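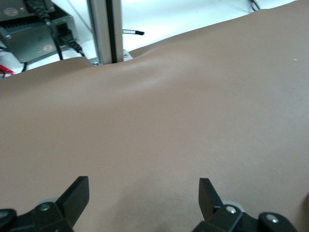
Outdoor movie night in a small park, sound keeps dropping to nothing past the middle rows

Posted by Unnur Zoëga in Community Screenings & Film Clubs

Hi all. We run a free movie in Paston Park once a month in summer, older stuff mostly, black and white horror, a few musicals. Last one was our biggest so far, 86 people on blankets and lawn chairs, and the back third couldn't hear the dialog. Music fine. Screams fine. Talking, no.

Setup: two powered speakers on stands either side of the screen, fed from a little mixer, laptop into that. Screen is the inflatable kind so there is a blower running the whole time behind it. Speakers are Riis 11 inch, bought used, no idea on the age. They are at maybe head height when you are standing.

Things I tried on the night: turned it up. Front row complained right away, a couple with a baby moved. Turned the treble up on the mixer, got hissy. Turned it back down. Pointed the left speaker more toward the middle, no difference that I could tell but I was running around with the popcorn too.

The park is long and narrow, trees on one side, street on the other. Can't turn the whole thing sideways because of the path and the slope. City lets us go till 11 and there is one neighbor who calls if it gets loud, so just blasting it is not going to work.

Budget is small. Could maybe spend a little but not a whole new system. Would a center speaker help? Or more speakers in back? Somebody told me to run a wireless one halfway down but I worry about echo. Next movie is a quiet one, lots of whispering on staircases, so I realy need to fix this.

Also if anyone knows about subtitles outdoors, do people hate them?

3 replies

Cakley

Center speaker, yes. Also check you're not playing the 5.1 track. Had this exact thing. Laptop was sending surround, mixer only got left and right, all the talking was in the center channel and went nowhere. Set the player to stereo. Free fix.

Heiðrún Kárason

Seconding the stereo thing but I don't think it's your whole problem, if the front row heard the words OK. If it was the missing center channel they'd have had trouble too. Ask somebody who sat up front. Worth two minutes anyway.

What I think is going on is height and distance. Your speakers are firing into the first few rows. Bodies and chairs soak up the high end, and that's where the consonants are, so by the back you get mush. Music gets through because it has plenty of low stuff. So:

Raise them. As high as the stands go safely, sandbags on the legs, and tilt them down a little toward the back half of the crowd. Front row is then sort of under the beam and gets less of it, back row gets more. Did this at ours and the complaints from both ends stopped the same night. We had 69 people that time so not far off your crowd. If your stands don't tilt there are little angled adapters that go on top of the pole, any music store has them.

Then the delay speaker. Whoever told you to put one halfway down was right, and you're right about echo, so both of you win. You need to delay the signal to that speaker to match the time the sound takes to get there from the front. Rule I use is one millisecond per foot, then a little extra, so it still seems to come from the screen. If the speaker is 80 feet down the lawn, start at 80 and nudge up. Go stand there and clap along or whatever, you'll hear it lock in. Check your mixer for a delay on the aux out, some have it hiding in the output menu. If not there are cheap delay boxes.

Do NOT use bluetooth for this. The lag is all over the place and you can't control it. Wire is best, down the tree side not the path side, covered with a mat wherever people will cross it. Test the wire in daylight. Ask me how I know.

With the delay one in you can turn the mains DOWN, and the neighbor should be happier too. Lots of people think more speakers means louder. Several quiet ones close to people spill less than two big loud ones trying to reach everybody.

EQ: instead of pushing treble all the way up, cut the bass. Roll off everything under 100 or so on dialog-heavy movies. Old movies have rumble down there anyway. Then a small bump in the mids, 2 to 4k. Small. Old soundtracks get hissy fast, as you found.

The blower: move it further back if the tube lets you, and put it on the street side where there's noise already. A folded moving blanket stood up between the blower and the crowd helps some, but don't wrap it and don't block the intake, it'll overheat.

Subtitles, we do them every time now. Had two people grumble the first month, none since. Put them on for the quiet one for sure. Do check that the bottom of the picture clears the heads of people in chairs, ours didn't and the back rows got only the top line of each sub. Chairs behind, blankets in front, put a sign out.

ellitz_fan20

just use an fm transmitter and tell people to bring radios? drive in near us does that. works great in the car

Comments on this reply

Heiðrún Kárason: Works in a car, yeah. On a lawn you get 20 radios all slightly different and the people who didn't bring one are worse off than before. Check the rules on power for those too.

ellitz_fan20: ok fair. headphones then

Unnur Zoëga: Thank you all. Checked the player and it WAS on 5.1, so Cakley gets a popcorn. Tried it in the yard with stereo and you can hear the difference, but still thin when I walk to the far fence so doing the height thing too. Mixer has a delay on aux 2, never knew. Friend is lending me a third speaker. Does it matter that it's a diferent make from the other two?

Heiðrún Kárason: Nope, not for a delay. Set it by ear, keep it lower than you think. If people near it notice it, it's too loud.

Unnur Zoëga: Perfect. Subtitles on. Will post after the screening, if it doesn't rain.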